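**30 Mar 2020**

# We hit 300 home recordings (and I have opinions about tissue packets)

Quick news from the Kilska project: as of this morning we have 300 usable recordings of people picking things up and putting them somewhere else, all done in real homes. I've been bugging everyone about that number since January, so let me enjoy it for a minute!

If you haven't been following along, Kilska is our try at teaching a robot arm to tidy up small household stuff. We don't have the arm do the practicing. A person carries a hand-held gripper with a camera on it, does the chore the way they normally would, and the learning system gets the video plus the jaw movements. Virnik is paying for the first round and Bjarnason is handling the training side, which leaves me with the fun part, going into bedrooms and kitchens and squeezing things.

So far we've been to 11 homes. I thought kitchens would be the hard ones, all that glass and slippery stuff, but bedrooms are giving us way more trouble. Soft things change shape when you grab them, and they like to hide behind each other. Toys in a box are a great test of that, and so is anything in a thin plastic wrapper. My own favorite right now is the pocket tissue packet. Squeeze too little and it slides out, squeeze too much and it folds in the middle like a taco.
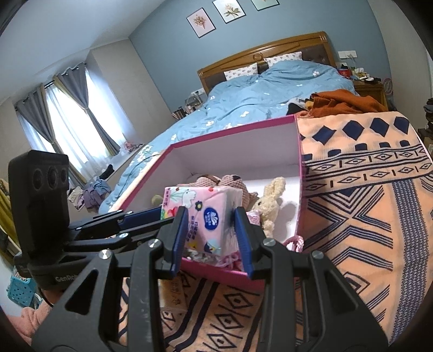 We've also loosened up the rules on how tidy a room should be before we record. In the first batch I was smoothing out blankets and clearing off nightstands, and Bjarnason came back and said the model got confused the moment it saw a room with a pile of laundry in it (fair enough, I'd trained it on a furniture catalog). Now we leave everything where it is. Patterned blankets, clothes on the bed, curtains open, all of it stays.

A few numbers for the people who always ask me: 56 of the recordings are packets and wrappers, 40 are plush toys, and the rest is a big mix of cups, socks, brushes, chargers and whatever else was lying around. We threw out a bunch where my hand was moving too fast, and I'm working on that. Slow hands! I have it written on my wrist.

Next up is bathrooms, plus a second pass through the bedrooms with the lights on and the curtains closed, so the system gets more than daylight to look at. Winimport is sending us another set of jaw pads to try and I'll do a side-by-side on the tissue packets once they get here. Bjarnason wants to start the first real training run after that, and I'll post the results here, good or bad.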